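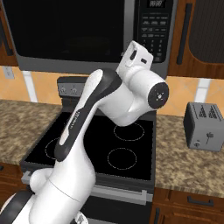

La cocina donde no se quema nada

Entrevista con Imani Dvorak durante la jornada de puertas abiertas de Lostammont

Llegué a Lostammont un martes de julio, a las cuatro de la tarde, cuando el primer grupo de visitantes ya salía y el segundo esperaba en el pasillo con sus etiquetas de nombre. Imani Dvorak me recibió en la puerta de la sala de demostración. Lleva 4 años en la casa y es responsable del entorno Surnum, el programa de simulación con el cual el equipo prepara las tareas de cocina de sus brazos robóticos.

La sala es pequeña. Hay una pantalla grande en la pared, 15 sillas y una mesa con dos ordenadores. Muchos visitantes, me cuenta ella, entran y preguntan en qué parte está el robot. «Les digo que lo tienen delante, en la pantalla, y algunos se quedan un poco decepcionados. Después de diez minutos ya no quieren salir.»

La demostración de este año sucede en una cocina doméstica generada por ordenador: un brazo blanco y gris oscuro delante de una cocina eléctrica negra, un microondas encima, encimeras de granito y una tostadora a la derecha. Le pregunté por qué habían elegido un lugar tan común.

«Porque todo el mundo tiene opiniones sobre una cocina», responde Dvorak. «Si yo enseño una fábrica, la gente mira con respeto y no dice nada. Si enseño unos fogones, una señora me dice enseguida que la tostadora está demasiado cerca del fuego. Esto me gusta mucho. Son preguntas que nosotros también debemos hacernos.»

En el brazo se puede leer el nombre FRANKA, en letras pequeñas y verticales sobre la banda gris. Dvorak explica que para su grupo es importante trabajar con un modelo que los estudiantes puedan reconocer. «Cuando una persona joven viene de la universidad, no quiero que pierda una semana en comprender una máquina inventada por nosotros. Quiero que empiece por la tarea.»

La tarea, y no el brazo, es lo que ocupa casi toda nuestra conversación. En el catálogo interno hay 203 variaciones de la misma cocina. Cambian los azulejos, el color de los muebles, la altura de los tiradores, la posición de los aparatos. Le pregunto si no es exagerado. Ella se ríe.

«Al principio yo también lo pensaba. Pero un programa que ha aprendido con una sola pared de color naranja puede tener problemas con una pared blanca. Para nosotros es la misma cocina. Para él puede ser otro mundo. Un compañero cambió el granito por una superficie lisa y tuvimos que revisar el trabajo de un mes entero. Fue un mes bastante triste.»

El otro protagonista de la tarde es Xolani Du Plessis, que maneja el ordenador durante las visitas. Habla poco y escribe muy rápido. Su parte es el contacto: qué pasa cuando una pieza del robot toca un objeto o un mueble. «La imagen es lo que la gente ve, y es la parte agradecida», me dice sin apartar los ojos del teclado. «El contacto es más ingrato. Una puerta de horno pesa, tiene una bisagra, ofrece resistencia. Si esos valores están mal, la escena sigue siendo bonita, pero el movimiento que aprendes no sirve para una puerta de verdad.»

Du Plessis pasó antes por Arkov, una empresa de logística donde, según él, todo lo que se movía era una caja. Le pregunto si echa de menos las cajas. «Los martes de visita, sí», contesta, y por primera vez sonríe.

Durante la sesión, un visitante quiso saber cuántas veces se repite un mismo ejercicio antes de llevarlo al laboratorio. La respuesta fue 400 intentos como mínimo, cada uno con pequeñas diferencias de posición y de luz. Otro visitante preguntó qué ocurre cuando el robot comete un error. Dvorak contestó que se guarda el intento y se empieza de nuevo. «En la simulación puedo olvidarme un fuego encendido todo el fin de semana», añadió. «En mi casa, no.»

Quise saber también qué cosas no se pueden aprender de este modo. Dvorak piensa un rato antes de contestar, y noto que es una pregunta que le importa. «La suciedad», dice al final. «Una cocina real tiene grasa, tiene migas, tiene un cajón que no cierra bien desde hace diez años. Nuestros cajones cierran siempre. Estamos intentando hacerlos peores, y es más difícil de lo que parece.»

Para este trabajo el equipo colabora con la oficina Dlamini, que estudia el uso de las viviendas y les envía notas sobre la manera en que las personas colocan sus cosas. Dvorak me enseña una de ellas en su teléfono: en muchas casas se guardan las sartenes dentro del horno. «Ninguno de nosotros lo había previsto. Ahora el robot tiene que abrir el horno y mirar antes de hacer cualquier otra cosa.»

A las cinco y media entra el tercer grupo, casi todos alumnos de instituto. Una chica de la primera fila pregunta si el brazo sabe hacer tostadas. Du Plessis mira a Dvorak, Dvorak mira la pantalla. «Todavía no», admite ella. «Está en la lista para el otoño, después del microondas.»

Las visitas a Lostammont continúan durante todo el mes de julio. La entrada es gratuita, pero es necesario reservar la plaza.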